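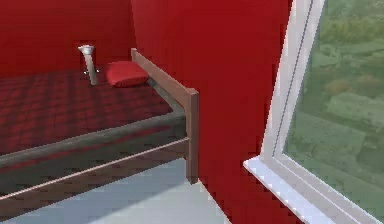
Red bedroom with a checked or quilted bed cover and a white-framed window.

Can I keep cooked crab overnight if I bought it already cooked?
Posted by skiltside_cook in Seafood & Fish

Hi everybody! I've got a crab problem, and I'd love to hear from people who buy whole crabs more than once a year. I'm driving out to the dock at Clindby on Friday to pick up cooked crabs for my family, and the dinner isn't until Saturday evening. The drive is nearly 2 hours each way, so going back on the day isn't going to happen (I also have to make two pies and I know my limits).

The stand boils them right there and they'll clean and crack them for you if you ask. My question is whether I should ask. My mother always brought them home whole and cleaned them at the sink ten minutes before we ate, and she swore that cleaned crab went stringy and sour in the refrigerator. My sister-in-law says that's nonsense and I should let the stand do all the work. I have a decent cooler, one big refrigerator that will be half full of pie, and a chest freezer in the garage.

Also, do I heat them up again or serve them cold? I like mine cold with lemon and a lot of melted butter, but at least half the table is going to look at me funny if dinner comes out of the fridge. I tried warming a crab in the oven one year and it was like eating a dish sponge. I don't want a repeat of that in front of company.

And last thing, is it worth saving the shells? I've read that people make stock out of them and I've never tried it.

Thanks in advance. I've been reading this board for ages and this is only the second thing I've posted.

anatcombe_kitchen
Member, 3837 posts

You'll be fine! Overnight is no trouble at all for cooked crab as long as it stays cold the whole way. I do this every November for a crowd and have never lost one.

My vote is to let the stand clean them but NOT crack them. Cleaned means the back shell is off, the gills are gone and the guts are rinsed out, and that's the part that makes a mess of your kitchen and also the part that spoils first. Your mother had a point about the meat, but I think what she'd noticed was cracked crab. Once the legs are cracked the air and the melted ice get in and the meat goes watery. Leave the legs alone until Saturday and they keep very well.

For the drive, put ice in the bottom of the cooler, then a layer of something to keep the crab up off it (I use an old cookie rack), then the crabs in zip bags with the air pressed out, then more ice in bags on top. Don't let them sit in meltwater. I ruined a batch that way once, and they tasted of nothing, just wet. If they're still warm from the pot when you get there, ask if the stand has some chilled ones instead, or ask them to dunk yours in ice water before they bag them. Warm crab will eat through your ice before you're halfway home.

When you get in, drain them, lay them in a roasting pan, cover with a damp kitchen towel and then plastic wrap over that. Bottom shelf, at the back. Move the pies up! Set the pan so nothing can drip on anything else. Your fridge should be at 40 degrees or under, and if you don't have a thermometer in there it's worth getting one, they cost next to nothing.

As for heating, steam them. The oven dries them out, which you found out the hard way. I get 2 inches of water going in my biggest pot, put the crab halves in a basket above the water, lid on, and give them 4 minutes. You only want to warm them through, they're already cooked. If the pot is crowded do it in two rounds and keep the first lot under foil. Then crack the legs at the table, or let people do their own if you have enough crackers and newspaper.

I usually put half out cold and half out warm and everybody grabs what they like. The cold ones always go first at my house, so there's hope for your family yet.

Oh, and don't freeze them for one night. It won't hurt you but the texture suffers and you'd have to thaw them again anyway.

lowtide_larry
New member

we just eat ours in the truck lol

But seriously I'd skip the reheating. Cold crab, hot butter, sourdough, done. If somebody wants it warm they can dunk it longer.

Ardeleanu
Regular

I agree with most of what's been said up above, except that I take mine home whole. The back shell protects the body meat, and I like the crab butter (the yellow stuff under the shell), and most stands will rinse that right down the drain if you don't stop them. Some people won't touch it and there are advisories some years telling you not to eat the insides, so check what your state is saying for that stretch of coast before you decide. If there's an advisory, have them cleaned and don't think twice, and don't use the insides in your sauce or your stock either.

If you do bring them whole, clean them Friday night once they're cold all the way through. It takes a couple of minutes per crab. Pull the back off from the rear, scrape away the feathery gills on both sides, snap off the little flap underneath, rinse quickly and break the body in half. Don't run water over it forever because you'll wash the flavor out.

On the shells, yes, save them, but do it that same night. Let people pick their crab, then sweep up the shells before they've sat on the table for three hours with napkins and lemon rinds. I rinse them, put them in a pot, cover with cold water, add an onion, some celery tops and a bay leaf, and simmer gently for half an hour or a little more. Don't go much longer than that. I let a pot go all afternoon once and it turned bitter and the house smelled like low tide for days. Strain it through a cloth, since the tiny bits of shell get everywhere, and freeze it in small tubs. It makes a really good chowder or rice.

If you're too tired to make stock after dinner (I would be, after two pies) just bag the shells and stick them in that garage freezer. They'll keep a couple of months.

One more thing, call the stand Friday morning before you leave. They don't always have cooked crab if the boats got in late, and it's a long drive for a bag of clams.

skiltside_cook
Original poster

Thank you all so much! I'm going with cleaned but not cracked, and steaming half. I hadn't even thought about calling ahead - I'll do that before I put the cooler in the car. My sister-in-law is going to be unbearable about this. Does anybody have a trick for keeping the butter melted at the table? I've only got the one little burner.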